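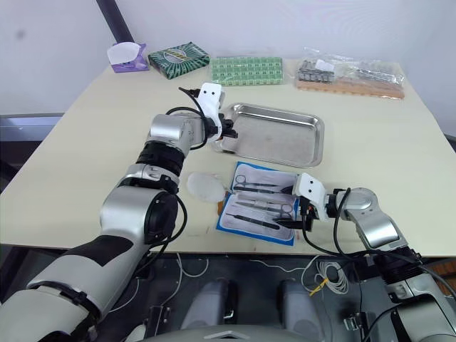
Two arms over the practice table, with the steel tray in the middle of the work area and the instrument kit open in front of it.

Workshop Tips: Teaching a Two-Arm Robot to Sort a Tray

These are working notes from the Arkdale bench for anyone recording demonstrations by remote control. They assume the arms are mounted, powered and already following the lead handles.

Setting the table

Put the tray where both grippers can reach its rims without either elbow going straight. Drive each arm to all four corners before you record anything. If one of them stalls or shakes at a corner, move the tray.

Keep the things you will handle near the front and the rest in a row along the wall. An arm coming back from the tray swings wider than you expect and will knock over anything tall.

Bare steel throws light back at the cameras. Turn the lamp toward the wall or hang a sheet of tracing paper over it. Check the camera view, not the table, when you judge the glare.

Cables

Loops of cable at the wrist need enough slack for a full turn and no more. Strap them to the arm below the elbow. Run each wrist through its whole range once by hand with the power off and watch where the cable goes. A cable that catches on a finger halfway through a take costs you the take.

Picking up thin tools

Scissors are easiest by the handle, just behind the rings. Come in with the fingers square to the handle and close slowly. If you grab a ring, the scissors will swing and land crooked.

Tweezers and forceps lie nearly flat, so let the fingertips touch the surface lightly and back off a hair before closing. On our Gakex handles that is a very small squeeze. Practice it with a pencil first.

To take a tool out of a pouch, hold the pouch down with one gripper and slide the tool out with the other. Lifting straight up brings the whole kit along. Tape the backing to the table at two corners if it still creeps.

Soft pads should be picked up near the edge with a light grip. Replace them when they start to show finger marks.

Driving the arms

Move one arm at a time until you have done 20 clean takes. After that, let the idle arm start toward its next spot while the other finishes.

Pause for a moment over the rim of the tray before letting go. The pause makes the release easy to find later when you trim the recording.

If you miss a grasp, back up and try again in the same take. Keep those takes, but mark them. A take with more than 3 misses goes in the discard folder.

Stop after 5 takes in a row and rest your hands. Tired operators drift to the left and start dropping things early.

Between takes

Put every tool back, but shift it a little and change its angle. We did 118 takes in December with the scissors in nearly the same place each time, and the robot would reach for that spot whether there was anything there or not. We had to record most of them over.

Wipe the finger pads with a damp cloth and dry them. Look for loose strap ends. Save the file and write the take number on the sheet before you touch the handles again.

Last updated 2020-06-14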